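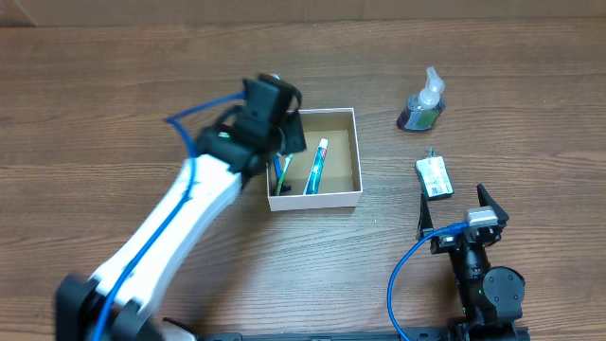 **1/** So, Thread zum Thema Gästebad, weil mich jetzt drei Leute unabhängig voneinander gefragt haben, wie ich das mit den Zahnputzsachen mache. Holt euch was zu trinken, es wird länger als geplant 😅

**2/** Ausgangslage: kleines Bad, ein Waschbecken ohne nennenswerten Rand, und ständig Besuch, der seine Zahnbürste vergessen hat. Früher lag bei mir alles in einer Schublade. Proben aus Hotels, halbe Tuben, Haargummis, ein Nagelknipser, der nicht mehr knipst. Ihr kennt diese Schublade.

**3/** Seit März gibt es pro Gast eine kleine offene Schachtel. Zahnbürste rein, Zahnpasta rein, fertig. Die Schachtel kommt aufs Bett, auf das Handtuch. Mehr ist es nicht, und trotzdem tun alle so, als wären sie im Hotel gelandet!

**4/** Zu den Schachteln: einfache quadratische aus Pappe, außen weiß, innen braun. Ich hatte erst so hübsche Blechdosen von Trillard im Warenkorb (28 Euro Versand, nein danke) und dann gemerkt, dass im Keller noch ein Stapel Kartons vom letzten Umzug liegt. Deckellaschen weg, passt.

**5/** Ja, Pappe und Bad, ich höre euch schon tippen. Die Schachtel steht nicht am Waschbecken. Die wandert vom Gästebett in den Koffer oder auf die Kommode, und wenn sie nach zwei Besuchen schlapp aussieht, kommt sie ins Altpapier.

**6/** Gepackt wird bei mir immer auf dem Holztisch, nie im Bad. Im Bad fällt mir alles in die Badewanne. Auf dem Tisch sehe ich auch sofort, was noch fehlt, und kann zwischendurch Kaffee trinken.

**7/** Reihenfolge, falls es wen interessiert: erst die Zahnbürste an die Seite, dann die Zahnpasta schräg daneben. Eine normale Tube passt gerade oft nicht, diagonal aber schon. Für diese Erkenntnis habe ich peinlich lange gebraucht.

**8/** Apropos Tube: ich nehme inzwischen ganz normale Größen. Die Minituben sind süß, aber nach drei Tagen leer, und dann steht jemand um 23 Uhr im Flur und flüstert meinen Namen. Angebrochene Tuben gebe ich den Leuten mit nach Hause. Manche freuen sich, meine Tante war leicht beleidigt.

**9/** Zahnbürsten kaufe ich in verschiedenen Farben. Grün-weiß ist gerade die beliebteste, warum auch immer. Bei gleichfarbigen gab es hier mal einen Vorfall mit zwei Cousinen, über den wir nicht mehr reden.

**10/** Und dann die Seife! Handseife gehört bei mir zum Set, aber NICHT in die Schachtel. Pumpspender stehen daneben und werden aufrecht ins Bad getragen. Ich hab einmal einen liegend mitgepackt, im Auto, Strecke zu meinen Eltern. Die Reisetasche riecht bis heute nach Lavendel.

**11/** Ich mag die durchsichtigen Spender am liebsten, weil man den Füllstand sieht. Dunkelblau-lila Seife im klaren Spender mit grünem Etikett, das sieht neben weißen Handtüchern wirklich nett aus. Fast zu schade zum Händewaschen. (Bitte trotzdem Hände waschen.)

**12/** Nachfüllen: ich kaufe die Beutel mit 700 ml, meistens bei Dervishi um die Ecke, weil ich da eh wegen der Oliven bin. Mit Trichter! Ohne Trichter habt ihr danach zwar eine sehr saubere Arbeitsplatte, aber eben auch keine Seife mehr im Beutel.

**13/** Eine Freundin schwört auf die Einsätze von Stonomo, so Fächer, die man in jede Schachtel klemmen kann. Hab ich getestet. Für Schminke super, für Zahnpasta Quatsch, die Fächer sind zu schmal und dann liegt die Tube obendrauf. Zwei Stück abzugeben, wer mag, Abholung bei mir.

**14/** Was bei mir bewusst fehlt: Duschgel (steht sowieso in der Dusche), Wattestäbchen (landen im Klo, fragt nicht) und diese winzigen Nähsets. In all den Jahren hat noch kein einziger Gast bei mir einen Knopf angenäht.

**15/** Auf Vorrat habe ich immer 4 Zahnbürsten im Schrank. Mehr brauche ich nicht, außer an Weihnachten, da wird es eng und ich renne am 23. in die Drogerie wie alle anderen auch.

**16/** Nachtrag, weil die Frage schon kam: Zahnputzbecher stelle ich einen ins Bad, so einen schlichten von Zurton. Der hat schon zwei Stürze auf die Fliesen hinter sich und lebt noch. Die Schachtel ist nur für den Transport, nasse Bürsten bitte in den Becher.

**17/** Und noch einer: nein, ich beschrifte die Schachteln nicht. Hatte ich mal, mit Washi-Tape und Schönschrift. Dann hat eine Übernachtung abgesagt, jemand anders kam spontan, und ich stand da mit dem falschen Namen auf der Pappe und einer Rolle Klebeband, das sich nicht ablösen ließ.

**18/** Jetzt ihr: was hat euch als Gast schon mal gefehlt? Ich überlege gerade wegen Ohrstöpseln. Unser Hahn gegenüber fängt nämlich sehr früh an 🐓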